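Home Kitchen Tables Reviews Care Guides Contact
Search reviews... Go
4 min read

Bamboo countertop from Wemora, after one winter

I bought the Wemora bamboo top for the small play kitchen that my two children use. The original top was thin and it became swollen on one corner, so in February I decided to change it. I compared it with a similar one from Kopecký, but that one was only sold in a size too deep for our cabinet, and I did not want to saw.

The board arrived well packed, with the screws in a small bag and one page of instructions. The page is short, and one drawing is printed so dark that I could not understand which side goes up. I wrote to the shop and Linnea Lie answered me the same evening: the side with the clearer stripes is the top. I would have guessed this, but it is good when a shop answers.

Mounting took me 172 minutes. It is much more than the page promises, but I am slow and I wanted to drill small holes first. The brass screws go in from above and their heads stay visible. My neighbor Bendik Magnusson thinks this is ugly and that they should be covered with plugs. I don't mind it. They sit low enough that a sleeve does not catch on them.

The surface is what I like most. The stripes go from honey to a paler tan and they are different on every board, I suppose. It was quite dry when it came, so I gave it two thin layers of oil from Stotent, the bottle of 500 ml, and I used very little of it. You must wait a night between the layers. After the first one I felt the wood become a little rough, and I went over it lightly with fine paper. After the second it was smooth.

Water is the weak point, I think. My children pour from the basin to the bowls and back, and the side next to the sink gets most of it. If I dry it in the evening there is no problem. One time I forgot, and in the morning, at 7, there was a pale ring. It went away with oil, but it took two tries.

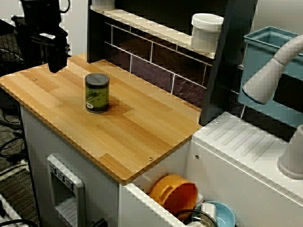 The front edge is nicely finished and I could not find any splinters with my hand. It does not disturb the drawer, which was my biggest worry. We keep the bowls and the little cup in there, and the drawer still opens fully, even when it is too full, as it usually is. A can or something heavier can stand on the top and the board does not bend.

The smell was strong for 14 days, something between hay and glue. I opened the window and it passed.

The price is higher than I wanted to pay. For a play kitchen it is maybe too much, and a simple painted board would also do the work. But I was tired of repairing the old one.

Good: the look, the smooth edge, quick answer from the shop.
Not so good: the instructions, the smell, it needs oil before you use it.

I give it four of five. If they print a better page I will change it to four and a half.

Search reviews... Go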